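Soklow Speedway season ends with a full house and a handshake

Friday, October 18, 2019

SOKLOW: The lights stayed on a good while after the last race at Soklow Speedway, and hardly a soul seemed in a hurry to get home. The track closed out its season with the annual awards supper, held this year under the big tent behind turn three, and if you have ever been to one of these evenings you will know that the chili goes first and the speeches go long.

The top team prize went to Magaña Racing, the family outfit that has been hauling cars up from the valley for 18 years now and had never before finished higher than second. They took the late model title by 4 points over Ativgate Motorsports, with the whole thing coming down to the final restart. The Ativgate crew walked across the tent to shake hands before the trophy had even been lifted, and they got nearly as big a cheer as the winners did.

There was a warm round of applause, too, for the corner workers and the tow truck crew, who were called up together and looked as though they would sooner have been out in the rain with a broken axle. The track gave each of them a jacket with the speedway crest on the back. 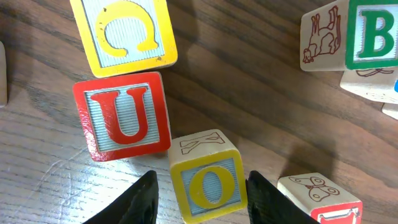
What changes next year

The speedway used the evening to share a few plans for the new season, and the one that got people talking was the 100-lap Traswood Cup, which comes back after a long break and will close the schedule next October. Older fans will remember it as the race that used to fill the hillside with pickup trucks and lawn chairs, and the track says the hillside will be open again, with parking on the lower field and a proper set of steps at last.

The youth kart class is also being split in two so the smallest drivers are no longer out there with teenagers, a change parents have been asking for since spring. A total of 179 drivers raced at Soklow this year across all classes, and the track would dearly like to see every one of them back.

Gates will be locked for the winter once the fence work on the back straight is done. Season passes go on sale at the ticket window and at the Traswood feed store, and last year's pass holders can keep their same seats if they renew early.

Comments (4)

dirtfan_ray: So happy for the Magañas. I was standing by the fence for that last restart and could not feel my hands.

turn3mom: Thank you for splitting the karts!! My daughter is seven and this was her first year, she loved it but I aged ten.

OldHillside: Steps! My knees thank you. Will coolers be allowed up there like before?

pitlane_pat: Good write-up but you left out the pie. There were a lot of pies.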